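Two-arm policy, does the wrist input matter?

Cusel
Posted Tuesday, January 28, 2020

Hello all. I trained my two-arm policy on 600 demonstrations, 4,000 steps for each test run. With joint positions as input it reached 80 percent on the training layout, but it became much worse when I moved the start positions. Without joint positions it is slower — but it survives the move. I think the policy was memorizing the arm path.

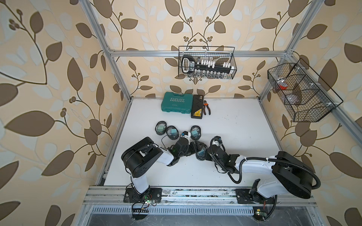 Does the policy without joint positions need more demonstrations?
In my runs it needed the same set, only a longer training time.

Pravix
I do not agree with "memorizing". You changed 2 things, the input and the training time. Please train the first policy longer also, then compare.

Cusel
This is fair. I will repeat it with equal time.

Amini
We saw the same effect as Cusel, with equal time. Adding noise to the joint values helped a little. Francine Lavoie in our lab prefers to drop them completely.

Pravix
Then I would like to see the numbers per start position, please. An average can hide one bad corner.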